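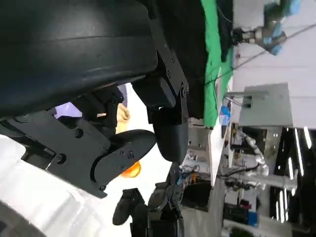
I have used the same messaging app, Zokport, for many years, and since February I cannot find anything in it. The buttons are in new places, the green is now a kind of grey, and the small letters are smaller. I did not ask for this. I would like to say why I think users should be able to keep the old look.

The makers say that we have more choice than before. It is true that there are 50 themes in the shop. But I tried many of them, and they change only the colours. The menu stays where the designer put it. For me a choice of 50 wallpapers is a poor answer when I wanted to keep my door in the same wall.

My neighbour Zuzanna Krawczyk taught her mother to use the app on paper. She drew each button and wrote its name next to it. After the update the paper was useless, and her mother went back to calling on the telephone. I do not think she was wrong.

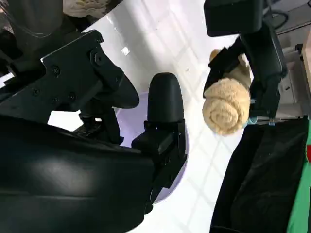 *A close view of the gripper, with its black bracket and screws.*

People answer me that software must move forward. I agree with this. Security must be repaired, and old phones cannot be supported for ever. But the place of the search button has nothing to do with security. Kistwood, the notes program I use at work, has kept its "classic" view for years beside the new one. You choose it in the settings, and it takes 2 taps. I have never heard a colleague complain that it exists.

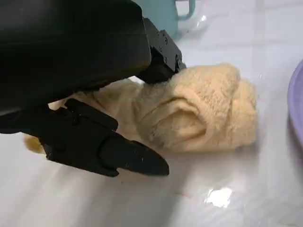
## What I would ask for

I ask for a small thing. When the look changes, leave the old one in the settings for one year at least, and write clearly when it will go. Let us move the buttons ourselves if we want to. And please do not show me a window with balloons which says that I will love it. I would prefer to decide this after I have found the search.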